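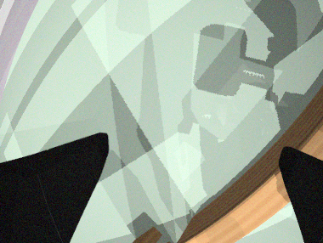

Cormac Coughlan wrote under my last review that a kicking tee is a kicking tee, and that I should save my money and practise with a heap of sand like he did at school. I have thought about his comment for two weeks, and I still bought the Lindetti tee. So I want to explain what I got for my money, and where he is maybe right.

First, some background for new readers. I play fly-half for a club side in the lower leagues and I take the place kicks when our first kicker is injured, which happens often. Last season I hit 77 per cent of my kicks at goal with an old low tee that I inherited with the kit bag. This number looks better than it is, as many of those kicks were in front of the posts.

The Lindetti is an adjustable tee. The base is a ring, and the upper part turns inside it like the lid of a jar, so you can lift the ball higher or bring it lower. There are marks on the side to show the height. I use it almost at the lowest position, with the ball leaning a little forward. Sze-wing Kuo, who kicks for our women's team, has it near the top and stands the ball straight up. We shared one tee for the whole of May and it was not a problem, only you must remember to turn it back before your own kick. I forgot this in a friendly match and sent the ball along the grass.

What I like most is how still the ball stays. With my old tee, in wind, I had to ask a team mate to lie down and hold the ball with one finger. With this one I needed help only on one evening, and on that evening the corner flags were also lying down. The rubber cups are soft and I do not feel them with my foot when I strike through.

Now the less good things. The thread collects mud. After a wet training session it becomes stiff, and if you leave it until the next morning you will need warm water and an old toothbrush. The height marks are moulded in the same colour as the plastic, so under floodlights I cannot read them. I painted mine with white nail varnish, which has mostly stayed. The small bag that comes with it has a drawstring that broke in the first week.

I compared it with the Etine, which belongs to Ho-yin Man. The Etine has a fixed height and costs much less. It is lighter, and it cleans under the tap in a few seconds. If you already know your height and it is the same as the Etine's, I would buy that one and be happy. For me it is too tall, and I got under the ball and lost distance from the 40-metre line.

Did my kicking improve? A little, I believe, but I also changed my run-up in the same period, so I can't give all the credit to a piece of plastic. Cormac will enjoy this sentence.

I would recommend the Lindetti for a club where several kickers share the equipment, or for a young player who is still looking for the right height. Buy it in the bright orange. Hema Nadar chose the green and has lost it on the pitch two times already.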